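Trinidad Daza sold her first house before she had finished unpacking her own. She had moved to Cilton in June with a husband, two boys and a station wagon that only opened on one side, and the woman who lived across the street came over with a plate of lemon bars and asked whether Trinidad happened to know anybody looking for a three-bedroom with a bad kitchen.

"I did know somebody," she says, laughing. "My cousin. I had been in town nine days, I didn't have a license, and I walked her through that house like I'd grown up in it. I couldn't take a penny for it, of course. But I went home and told my husband I thought I'd found my job."

She signed up for the licensing course that same week, studied at the kitchen table after the boys were in bed, and passed on her second try. (She is cheerful about the first try. "I ran out of time on the math. I read every question twice, like it was a letter from my mother.") These days she runs the residential side of Ekström, the brokerage on the corner of Mill and Third, and if you have bought or sold a home in Cilton lately there's a fair chance you have sat in the green chair in her office and been offered a peppermint.

We had planned on half an hour and stayed for most of a morning. She is that sort of talker, and I'm afraid I am too.

I asked her what she did before real estate, and the answer took in a bakery, a school bus route and four years in the billing department of a dental practice. She doesn't think of any of it as time lost.

"The bus was the best training I ever had," she says. "You have 50 kids and one mirror. You learn to hear the one who's gone quiet. I do that with buyers now. A couple comes in, and he's talking and talking about the garage, and she hasn't said a word since the upstairs bathroom. Well, then I want to go back and stand in the upstairs bathroom."

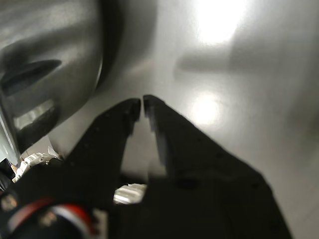 "And sometimes it's nothing, you know, she just doesn't care for the tile," she goes on. "But sometimes she's working out that her father could never get into that tub, and he's supposed to be moving in with them by Christmas. You'd much rather learn that on a showing than at the closing."

Her broker when she started was Aleksandra Pawlak, who has since retired to the lake and still telephones most mornings before eight. Pawlak made every new agent drive the whole town, street by street, with a notebook on the passenger seat and the radio off. Trinidad kept hers. It's a fat spiral thing with a coffee ring on the cover, and the page for Lirine Avenue says only "steep, nice porches, dogs."

"It's still right," she says. "It's still steep and there are still dogs."

She has 309 closings behind her now, a figure she had to go and look up, and she seemed a little embarrassed to have it. The one she likes to tell about is a small brick place that Kiprono Were bought after renting next door to it for years. He had mowed both lawns the whole time. When the owner finally decided to sell, Trinidad wrote the offer on the hood of her car, and it was accepted before supper.

Not all of it has gone so smoothly. There was a slow stretch, nearly two years of it, when she went back to doing the books for the bakery on the side, and she did think about giving up her license. It was Rania Ouali, then the office manager, who talked her into teaching the first-time buyers' evening at the library instead. She has kept it up ever since. She brings a real closing statement with the names blacked out and goes through it line by line, and people stay afterward and stack the chairs with her and ask the things they didn't want to ask in front of everybody.

"They want to know if they're too old, or if they make too little, or if the bank will laugh at them," she says. "I tell them to come by the office and bring whatever papers they've got, even if it's in a shoebox. I've had shoeboxes! I like a shoebox."

Her older boy is taking the licensing course himself this year. She hasn't offered to help him with the math.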